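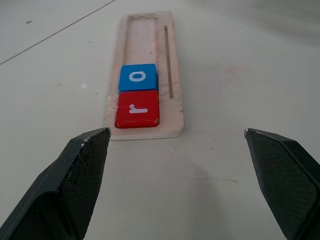 Section 4. Setting up storm alerts on the Stotbridge weather receiver

Read this before the season starts, not when the wind is already up. Takes one evening. You need the receiver, the wall adapter, three AA batteries and your county code (list is in the back of the binder, sorted by state).

Bridge and causeway closures are handled in Section 5. This part is weather only.

4.1 Power

1. Put the batteries in first. Then plug in the adapter.
2. Hold POWER until the display lights up.
3. Set the clock. Up and down arrows for hours, SELECT, same again for minutes.
4. Daylight time is a separate setting. Menu, Clock, DST, On.

Note: if you plug in before the batteries are seated the low battery light stays on. Unplug, take them out, start again.

CAUTION: no rechargeable cells in this unit. It doesn't charge them and the door gets hard to open if one swells.

4.2 County code

1. Menu, Location, Add.
2. Enter all six digits, leading zero included. Most bad setups are a missing zero.
3. SELECT to save. Display shows SAVED for a second or two.
4. Add the county next door on the side storms usually come from. On the Vander side of the river that means the two counties south.
5. Don't pick All Counties. You will get woken up for hail 90 miles off and switch the thing off for good.

Old codes from last year's model still work. No need to re-enter if you moved the memory card over.

4.3 Picking a channel

1. Menu, Channel, Scan. Wait for it to finish.
2. Choose the one with the clearest voice. The strongest bar isn't always it.
3. If two sound the same, take the one that names your county in the broadcast. Listen through one full cycle.
4. Still static? Pull the antenna all the way out and move the unit to a window. Keep it away from the microwave and the router.

Note - homes behind the Duangkaew ridge get weak signal on the first floor. Upstairs is better. Nuria Barrios tested the addresses out there in September and has the list if you want to check yours.

4.4 Which alerts to leave on

Factory setting is everything on. Too much for most houses.

Leave on:
Tornado warning (can't be turned off anyway)
Hurricane warning and hurricane watch
Storm surge warning
Flash flood warning
Evacuation order

Your choice:
Tropical storm watch
High wind
Coastal flood advisory
Severe thunderstorm watch

To change one: Menu, Alerts, scroll to it, SELECT to flip on or off. Hit BACK when your done or it won't save.

CAUTION: Mute and Off are two different things. Mute stops the siren but the light still flashes. Off is off, no light, no text on the screen, nothing.

4.5 Siren volume

1. Menu, Siren, Level. Goes 1 to 5.
2. Start at 3. Shut the bedroom door, have somebody press TEST, see if you'd wake up to it.
3. Hard of hearing in the house? Use the Cloltard pillow shaker, part 618. Plugs into the round jack on the back. The square one is for the outside antenna.

4.6 Weekly test

The station sends a test once a week, usually before noon. The display shows TEST and the time it came in.

1. Check the screen that evening.
2. No TEST showing - check channel first, then code, then antenna. In that order.
3. Missed two weeks running, call the help desk, extension 187. Samran Tanasarn picks up most mornings. Leave the serial number if you get voicemail, it's on the sticker under the battery door.

4.7 Error codes

E600 - location not set. Go back to 4.2.
E900 - memory full. Delete a saved county, then add teh new one.
LOW - batteries. Change all three together.
Blank screen but siren works - display timeout. Press any button.

Note: after a long outage the clock resets if the batteries were dead too. Alerts still come through but the times on screen will be wrong until you redo 4.1 step 3.

Next: Section 5, Road and bridge closures.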